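Serkby opens kitchen chore trials, 5 Mar 2018

Can a robot arm do the housework yet? Short answer from Serkby: some of it. Slowly.

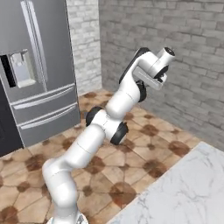

Kitholm, our simulated test kitchen, is now open to outside teams. 700 practice runs so far, 6 chores on the list. Fridge duty is the hard one, two long drawer handles down low plus a tall one on the door, and the arm still fumbles its approach. Wiping counters, better.

Stove work comes next. Knobs, pots, burners.

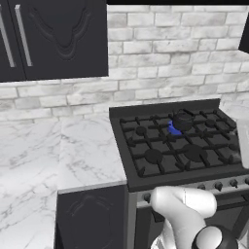

Only 2 chores pass our own bar today, and niether is cooking. Full results to folow in March. Press contact: Serkby media desk.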